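Vekholm labs get a shared rulebook for two-arm benches

I've been waiting for this one since February, so forgive me if I sound a bit pleased! Grilitance, the little group that writes bench rules for the robot labs in Vekholm, has finally put out its guide for two-arm stations. It's 30 pages, it's free, and you can read the whole thing over lunch (I did, with soup).

Most of it is plain good sense. Keep a set gap between the arms when both are powered. Agree on which arm owns the tray before you start a run, and write it down. Strap the cables to the arm with enough slack for a full reach, and check the straps again after every 300 cycles.
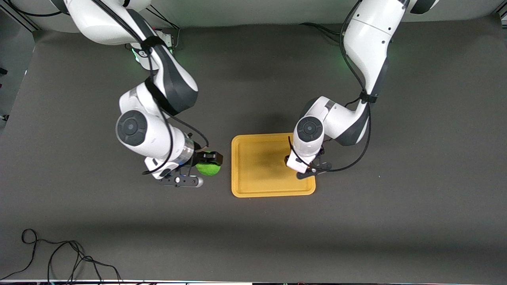 The part people will argue over is the handover rule. Under the new guide, an arm that's holding something always has right of way, and the empty one has to back off first. Ilari Kauppinen, who led the writing, told me they went through 1592 logged stops from member labs before settling on that wording. Some of those logs were a mess, he said – half the labs didn't even use the same word for a stop.

Gerasimos Athanasiadis over at Galunico likes the rule but thinks the paperwork is too heavy for small shops, and I kind of see his point. His team has four people and two benches, and now they'd need a signed sheet for every change of gripper.

The guide is voluntary for now. Comments are open until the end of the month, and Grilitance says a shorter checklist version is coming after that.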